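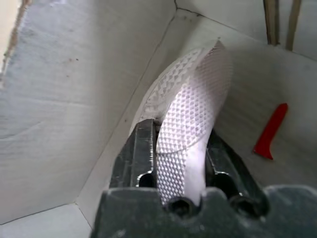 # Soft goods need a written rule for grip

The draft code of practice on robotic handling, circulated to members in June, runs to 70 pages. It deals at length with guarding, stopping distances and the training of staff. On the handling of soft and flexible items it offers one paragraph, which advises that grip force should be "appropriate to the item". It is the view of this office that the paragraph should be withdrawn and a proper section put in its place before the code is adopted at Bromham and the associated sites.

The present wording was written with cartons in mind. A carton has known sides and a known weight, and it either stays between the fingers or falls. A textured, curved piece of the kind used in the Bromham trials, held between two straight metal fingers, behaves differently. It bends under its own weight. One layer may move against another. The part inside the jaws is hidden from the camera at the wrist, and that is the part on which the force acts. An operator looking at the picture sees the free end of the item and must infer the rest.

We therefore ask that the code say what is to be recorded when a soft item is held. At a minimum, the record should give the force set at the fingers, the opening of the jaws at the moment of closing, and the length of time for which the item was held. None of this is costly. Most controllers in use at the member sites already produce these values and then discard them at the end of the shift. Under clause 13 of the draft, records of stoppages must be kept. There is no good ground for treating records of grip as less important.

## Finger surfaces

The second matter is the state of the fingers themselves. Bare metal fingers pick up scratches and dust in ordinary service, and the draft does not say at what point a scratched finger should be taken out of use. Paloma Lindqvist, in her written comments for the Stemell site, proposes that fingers be inspected by touch as well as by eye, using a gloved hand drawn along the full inner face. We support this. A burr too small to be noticed in a photograph can pull a thread or mark a moulded surface, and the damage may come to light only when the goods have left the building.

Mr Khoury's reply, on behalf of the Yazzie site, was that a daily inspection would slow the cells and that padded fingers would remove the need for it. His point about time is a fair one and the section should be drafted so that the check can be done at changeover. His point about padding we do not accept in full. Pads wear, they come loose, and they change the opening of the jaws by their own thickness. A site that fits pads has taken on a further item to inspect. The code should permit padding and should require that the date of fitting be entered on the cell sheet.

## The working enclosure

Light panels around a cell are now common, and for good reason: they give the cameras an even background and they show up dirt. They also create a difficulty that the draft ignores. A white item in front of a white panel has a weak edge. The eye loses it in places, and so may the software. Where a site intends to handle pale goods, we recommend that the code call for a trial against the actual panels before the cell is passed for use, with the result signed by a person who did not set it up.

We recommend also a plain rule on items left in the enclosure. Hand tools, clips, offcuts and other goods should be either part of the written layout of the task or removed from it. Gus Pettigrew has objected that real workplaces are cluttered and that machines tested only in bare cells will fail outside them. He is right, and the wording we propose allows for it. Clutter may be present by design. What the code should exclude is the object that appears in no layout and on no sheet, so that when a grip is lost the cause cannot be traced.

## Who decides

A rule is of little use if the authority to apply it is unclear. The draft gives the "responsible person" power to stop a cell but is silent on who may start it again. At Bromham the practice under Darnell Achterberg has been that the same person does both, and that the reason for each is written down in a sentence. There were 327 such entries in the last reporting period. Reading them is slow work, but they contain more practical knowledge about soft goods than anything in the draft, and several of the proposals above are taken from them.

Some members will say that the code should wait for the results of the Skumonico project, which is looking at force sensing in the fingertip. We have no wish to anticipate those results. Better sensing may in time allow some of the manual checks to be dropped, and a review clause can provide for that. In the meantime the cells are in daily use, and the people who run them are entitled to more guidance than the word "appropriate".

Members who wish to comment on the proposed section should do so in writing, quoting reference 1705, and should state whether their site handles soft goods at present or expects to. Comments from operators are particularly welcome and need not come through a site manager.

Barrett Strickland
Standards Office, Bromham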